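Favedholm opens key cover and small parts line to walk-in orders

Favedholm, which makes protective covers and fobs for car keys, will take walk-in orders at its Lengyel workshop from 28th June. Until now the shop has sold only through dealers, with a minimum order of 30 pieces.

Walk-in customers will be able to order single covers in any shape the workshop already has tooling for. Covers are molded in two parts and fitted by hand at the bench. A finished cover is checked for gaps along the seam and for free movement of the buttons before it goes out. Orders for stock shapes are filled in 2 working days. Shapes that need a new mold go to the Trellunow plant and take longer, and the customer is quoted before any work starts. 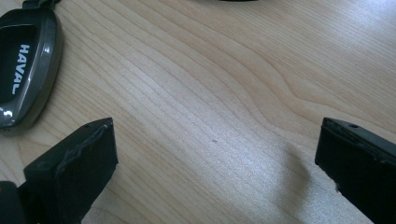 A dark gray key-fob-style piece with HAVAL lettering on a light wood tabletop.

The Lengyel site turned out 2,000 covers last year and expects to reach 3,000 with the counter open. The extra work will be handled on the existing press. A second trimming station has been installed next to it, and the packing shelves have been moved to the rear wall to clear space for the counter.

Favedholm will also sell replacement straps and key rings made by Celline. These are stocked in black and brown and can be fitted on the spot. Customers should bring the key itself, as keys for the same model can differ in depth from one year to the next. Covers that do not fit can be exchanged if they are unmarked.

Dealer terms stay the same. A revised dealer price list, including the Celline parts, is due in September.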